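Harkereo Bin-Picking Station: Set-Up Guide
Revision of October 17, 2025

## 3. Planning and Budgeting the Station

Complete this section before placing an order. It covers the arm, the gripper line, the bins, the work surface and spares. Installation starts in Section 4. Wiring of the safety circuit is in Section 6 and is not priced here.

All prices are list prices in US dollars, without freight or tax. Prices are held until the end of January.

### 3.1 Before you start

You will need:

- a floor plan of the room, with door widths marked
- the data sheet of the arm you own or plan to buy
- one sample of each part to be picked, including the largest and the heaviest
- the order worksheet (Form A, inside the back cover)

**Note:** Harkereo does not supply arms. The station kit fits arms from several makers through an adapter plate. Check the plate list in Appendix B. If your arm is not on it, request a drawing from Sleiman before ordering anything else. Custom plates cannot be returned.

### 3.2 Size the bins first

Bin size sets the reach of the arm, the length of the hose and the size of the work surface. Choose it first.

1. Measure the longest part. The bin floor must be longer than this part in at least one direction.
2. Measure the widest point of the gripper with its fingers open. Include fittings and anything that sticks out at the side.
3. Add the finger clearance from Table B-2 on both sides. The result is the smallest usable floor width.
4. Decide on wall height. Tall walls hold more parts but force the wrist down between them, and the wrist is wider than the gripper on most arms.
5. Choose flared walls where the parts allow it. A flared bin takes more room on the work surface for the same floor area. Use the rim dimensions for the layout drawing and the floor dimensions for the picking area.
6. Write both sets of dimensions on Form A, lines 1 to 4.

Order metal bins in pairs. A pick-and-place station uses 2 bins set rim to rim, one to pick from and one to place into. The Andgate bin pair is item F-19 on the price list and costs $1,078.

**Caution:** Do not mix bin models in one station. Rims of different heights leave a step where they meet, and a part carried low will strike it.

### 3.3 Plan the hose and cable run

Hoses and cables are the item most often left out of a first budget. They are also the first to wear. Plan the run with the arm in its lowest working position, reaching toward the far corner of the bin.

1. Move the arm, or its model in the planning software, to the lowest pick point.
2. Measure the path from the last fixed clip to the gripper along the outside of the wrist.
3. Turn the wrist to both ends of its planned travel and measure again. Use the longest value.
4. Check the minimum bend radius of the air hose on its data sheet. The loop must stay above this value at every wrist angle.
5. Check where the lowest point of the loop falls when the gripper is at floor level. If it falls below the rim, allow for it in the finger clearance from step 3 of 3.2.
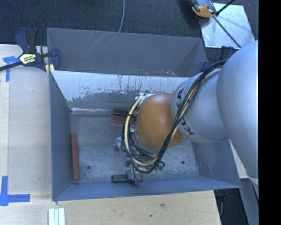 *Figure 3-1. Arm working in the front bin. Cables and hose loop around the wrist; a clamp grips the area where the two bins meet.*

A wide loop lets the wrist turn freely, but it takes up space on one side of the gripper. Parts near the back wall may sit under it. Where parts are tall or stand on end, budget for a side-mount bracket (Fatutia item C-7) and keep the loop on the side away from the wall.

**Note:** A camera mounted overhead will not see parts covered by the hose. If the station picks by camera, plan a retract position clear of the bin for each image. Add the time for this move to the cycle estimate on Form A, line 11.

### 3.4 Work surface and clamping

1. Allow for the rim dimensions of both bins, plus a margin on every open side wide enough for the clamp bodies.
2. Choose between permanent brackets and bar clamps. Brackets are fixed to the surface and suit a station that will run one job. Bar clamps cost less and let the bins be moved between jobs.
3. If clamps are chosen, order one for each end of the shared rim and one spare. Use clamps with padded jaws.
4. Confirm that clamp handles pointing upward stay outside the swing of the arm. Enter handle height on the layout drawing.
5. Order marking tape. Bin corners are marked on the work surface so that bins can be put back in place after cleaning.

**Caution:** Tape marks do not replace the position check in Section 5. Run the check each time a bin is moved.

### 3.5 Wear items and spares

Metal bins scratch in use. Light scratches and cloudy marks on the floor do not affect picking by touch or by fixed program. They can affect picking by camera, as can bright reflections along the floor joint. For camera stations, include a matte liner for each bin or one test liner before committing.

Hold the following on site:

- one air hose, cut to the length found in 3.3
- one set of hose fittings
- one cable set for the gripper
- one set of gripper fingers
- clamp pads

### 3.6 Totals

The base kit, made up of the adapter plate, work surface, hose and cable set, and mounting hardware, is $3,126. The bin pair is added to this. Gripper, clamps, liners and spares are priced by option code; enter them on Form A, lines 14 to 22.

Send Form A with the layout drawing. Orders received without a drawing are held until it arrives.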